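Mohit Pant on Training Through a Desk Job

Mohit Pant coaches rowers and trail runners out of the Briter gym in Asuvbridge, and most of his athletes have full-time jobs. He has a new eight-week strength and conditioning block out this winter, aimed at people who want to come into spring racing with better legs and a back that holds up. We spoke to him by phone on 21 January 2021.

The block has four sessions a week. Two are in the weight room, one is an interval session and one is a long, easy effort on foot, bike or rowing machine. Pant says he used to write six.

"People would do six for two weeks and then four, and then they'd pick which four," he said. "They always dropped the easy one. So I wrote four and told them the easy one is in there and it stays in there."

The weight room work is built on the front squat, the trap bar deadlift, a row and a loaded carry. Athletes test in week one, and again in week eight. The test on the rowing machine is 500 meters, repeated four times with three minutes of rest, and the score is the slowest of the four.

"Anybody can do one good one," Pant said. "I want to see what the last one looks like."

One of his runners, Catherine Hepburn, went through an early version last August. She had been running five days a week and had never lifted with a plan. Her first weeks were uncomfortable, she said, mainly the stairs at work the day after squats.

"I asked Mohit if I should skip the intervals when I was that sore, and he told me to do half of them and go home," Hepburn said. "I hadn't thought of half as something you could do."

She kept a paper log the whole way through. Pant asks for this from everyone: loads, times, hours of sleep and one line on how the day went. He reads the logs at the end of weeks three and six and changes the loads if he needs to.

Pant gives little advice on food. He asks his athletes to eat within an hour or so of the two hard sessions and to have something with carbohydrate in it before the intervals. Beyond that, he sends them to Farhad Mahmoudi, a dietitian who sees clients at the same gym.
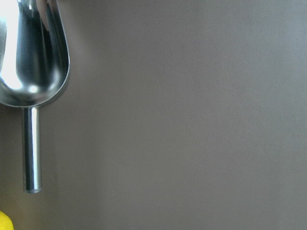
A stainless steel scoop.

Mahmoudi's view is that most recreational athletes he sees are under-eating at lunch and making up for it at night. "They train at six in the evening on a salad," he said. "Then they tell me the program is too hard."

There is one part of the block that Pant has gone back and forth on, the loaded carry. The first draft had athletes walking 100 meters with a heavy sandbag at the end of both lifting days. Riku Tsuji, who helps him coach the rowers, thought it was wrecking their grip for the water. They moved it to one day and put it before the rows.

"Riku was right about that," Pant said. "I still like it at the end. But I had guys who couldn't hold an oar properly the next morning."

He does not recommend the block for anyone coming off an injury, or for people with a race inside the eight weeks. Beginners can do it if they take the first two weeks at lighter loads - he would like them to get a coach to watch the deadlift at least once.

Asked what he will work on next, Pant said a shorter block for the race season, with two sessions a week of lifting and nothing over 40 minutes. He expects to try it on the rowers first.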